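Sun 16 April

Quick one, kettle's on. Finally started clearing Mum's flat in Clostwood. 17 boxes so far and thats only the kitchen. Slept badly, ate toast twice.

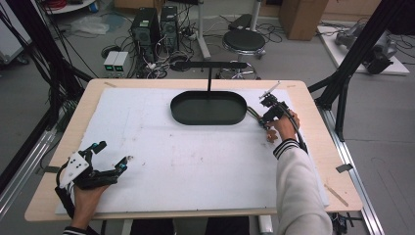

Charity shop only takes stuff before noon, so missed it. Again. Noemi Montoya from downstairs wants the big pans, fine, take them. What I can't decide on is serving things. Who needs them? A dark green oval tray with a raised rim, say, lovely shape, but I never have peolpe round. Keep two, max. Back up there tomorrow for the airing cupboard.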